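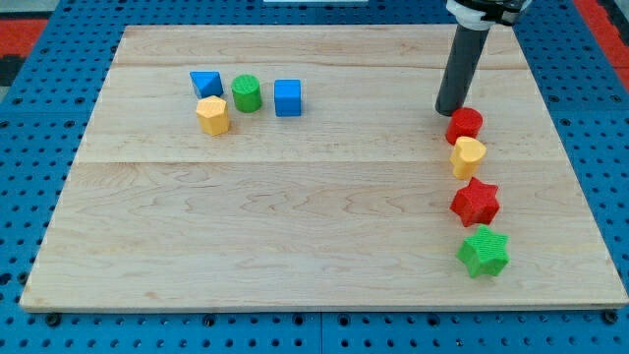 How do I finish a maple play board so that small blocks can be used on it every day?

Sand it smooth, wipe on two thin coats of food-safe mineral oil, rub in a little beeswax at the end, and give it a fresh wipe of oil whenever the surface starts to look dull.

That is the short version, and if you have a board on the bench already you could probably stop reading and go find a rag. But I have made a fair few of these over the years, for my own kitchen table and for other people's, and there are some small things along the way that I wish I had known with the first one.

Picking the board

I like pale maple best. It's hard enough to take a knock from a dropped cube, the grain is quiet, and the colors of the blocks look lovely against it. A yellow hexagon or a green cylinder on light wood is very easy for little eyes to find. You can glue up your own board from planks or buy a panel ready made. Mine usually end up 460 mm on the long side, which fits our table and still slides into the shelf under the window when supper is ready.

If your board is made of planks, run a fingertip across every seam before you do anything else. You want to feel nothing at all. A tiny ridge will tip a standing block, and the child building with it will be very cross with you - I speak from experience. Scrape off any dried glue with a card scraper and check again.

Sanding

Start with 120 grit, go on to 180, and finish with 220. Always sand along the planks, with the grain. Please don't hurry over the 120, even though it's dull work, as the finer papers can't take out a deep scratch and you'll be looking at it for years. I put the radio on and make a pot of coffee.

When the top feels good, wipe it with a barely damp cloth and let it dry for 30 minutes. The fibers will stand up and the board will feel fuzzy again, which is a little disheartening the first time. Go over it lightly with the 220 and they'll lie down for good.

Round over all four edges and the corners too. The end grain wants extra attention. It drinks up oil and turns darker than the face, and the smoother you get it the less it will do that. I don't mind a slightly darker edge myself, but if you do, take the end grain up to 320.

Oiling

Warm the bottle of oil in a bowl of hot tap water (it spreads much better), pour a puddle in the middle, and work it out to the sides with a lint-free cloth. A 1000 ml bottle of Kilenex mineral oil has lasted me through more boards than I can remember, so don't feel you need to buy the big one for a single project! Do both faces, even though only one will be played on. A board that is oiled on one side only may cup, and then it will rock on the table.

Leave it overnight standing on edge, wipe off whatever is still sitting on the surface, and put on the second coat. Wait another night.

For the wax, I use the Marevska beeswax paste, a lump the size of a hazelnut at a time. Rub it in small circles, go and do something else for a bit, then buff with an old cotton T-shirt until the cloth glides. Go easy here. Too much wax makes the top slippery, and blocks with narrow bases will skate about whenever somebody leans on the table.

Choosing blocks to go with it

You need very few to begin with. A cube, a cylinder, a wedge and a hexagonal prism make a nice first group, as each one sits differently and each can be stood or laid in more than one way. Blocks with a bit of texture on top stack more easily than glossy ones. If yours are slick, a light rub with 220 paper on the flat faces helps a great deal, as long as they are solid color all the way through.

Looking after it

Wipe the board with a damp cloth and dry it straight away. Never leave it in the sink. Crayon comes off with a dab of the same mineral oil, and a dent can often be lifted with a damp cloth and a warm iron, pressed for a few seconds at a time.

I re-oil ours every April, when the windows can be open, and again before the heating goes on. It takes less time than washing up after breakfast. Store the board flat or fully upright, well away from the radiator, and keep the oily rags out of the laundry basket.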